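Gripper trials move to the long table

The Hemness group has finished the first half of its gripper comparison. Jhair Giraldo ran the Castano fingers for two weeks on boxes and cups, and those results went out in the last issue. Snack packages are next, and they are a harder test. The wrappers are shiny and they crinkle, so the wrist camera sees a lot of glare and the fingers don't always close on what the software thinks is there.

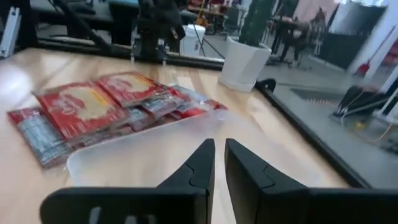

Wrist camera view of the snack packages and tray, with the two gripper fingers in front.

The tapered tips can get under a wrapper edge without pushing the whole pile – at least when the arm comes in slowly. Nadhirah Ginting is running 16 picks per setting at three closing speeds, then repeating the set with the wider Owino fingers. She is keeping the same controller for both so the numbers can be compared.

Reflections off the tabletop are still a problem in the afternoon. A matte cover is on order from Serkport.

Full results will be in the May issue. Anyone with wrappers or pouches they want added to the test should give them to Nadhirah before the Owino runs start.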